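Oredgate Secondary College Robotics Club
Progress report to the Saxena Community Fund
Second report, March 2025

Prepared by Vandana Nigam, club coordinator

Summary

The club has finished the first two stages of the project and started the third. Students are now working in simulation with a two-armed robot in furnished rooms, and the team is preparing its entry for the Lerik student challenge in August. Spending is within budget. One milestone, the drawer task, is behind schedule and is explained further down.
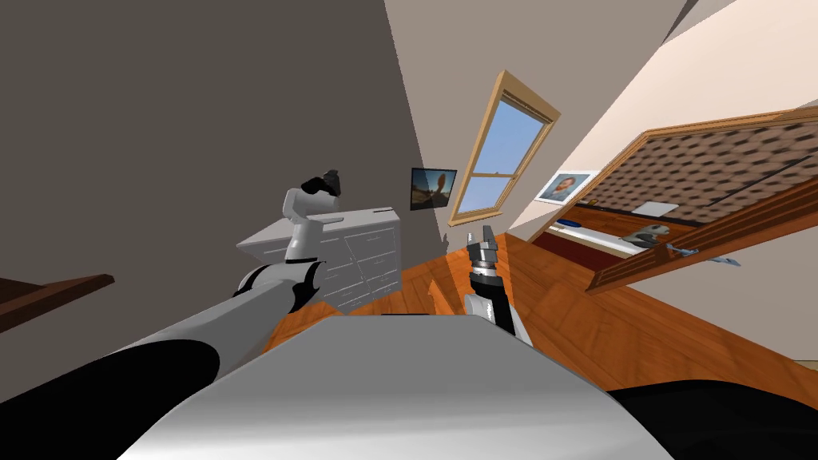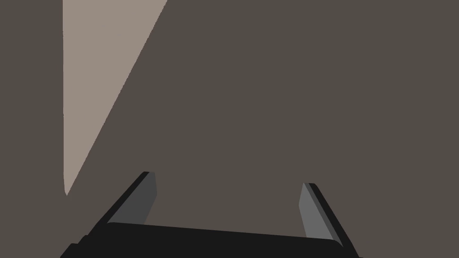

Simulator views from the household tasks work: the two arms in the furnished room (first) and one gripper with its fingers open (second).

Membership and attendance

The club has 28 students enrolled, from Years 8 to 11. Sessions run after school in the computer lab and go for 90 minutes. Attendance dropped during swimming carnival and camp week and has since come back up. Six of the Year 8 students had not done any programming before joining, so Girish Solanki has been taking them separately for the first half of each session. They will join the main groups next term.

Work completed

Stage 1 was setting up the software. The lab computers were slower than we had planned for, and the simulator would not run properly on the older machines at full detail. Omprakash Prajapati from the school's IT office turned the graphics settings down on those and moved the heavier runs to the two newer machines. Students book time on these using a sheet on the lab door.

Stage 2 was basic arm control. Each group wrote a program to move one arm to a set position, open and close the gripper, and return to the start. All groups have passed this stage. The most common fault was mixing up the left and right arms in the code, and we now ask students to name them in full in every file.

Stage 3 is household tasks, and this is where the club is now. The room used for practice has a dresser, a window, pictures and a large wooden cabinet with small items on its shelf. Groups are working on three tasks: approaching a piece of furniture without hitting it, lifting a small item off a shelf, and opening a drawer.

Results so far

Every run is logged automatically. Since the last report the groups have logged 1,353 runs. Of these, 1,286 ran through to the end and the rest stopped early with a software error. A run that finishes is not necessarily a successful one - it only means the program did not crash. Jyoti Kushwaha, who is in Year 11 and looks after the logs, is writing a script to score each finished run against the task so that we can give the Fund a proper success rate next time.

The approach task is going well. Lifting a small item is mixed. Students can usually get the gripper to the item but often close it too soon or at the wrong angle. Large plain surfaces have also caused trouble, as the gripper view gives very little to go by when it is close to one. Two groups are trying a fix where the arm backs off and checks the wider view before moving in again.

Delays

The drawer task was due to be finished by the end of this reporting period and is not. The handles are small and the arm needs to pull in a straight line, which the students' current code does not do reliably. We have moved the due date to the middle of next term. This does not affect the challenge entry, as the drawer is an optional task.

Spending

The grant has been spent on software licences, a replacement graphics card and relief teaching so that staff could attend the training day at Skevley. The travel line has not been touched. We would like to move $30 from printing to cables and adaptors and ask for the Fund's approval to do so. Receipts are attached separately.

Next period

Finish the lifting task in all groups
Complete the scoring script and rescore earlier runs
Bring the Year 8 students into the main groups
Choose the challenge team
Hold a family evening where students run their programs on the lab screens

Vitória Neves will take over as staff contact for the challenge entry from next term. I will continue to look after the grant and reporting. Please send any questions on this report to me through the school office.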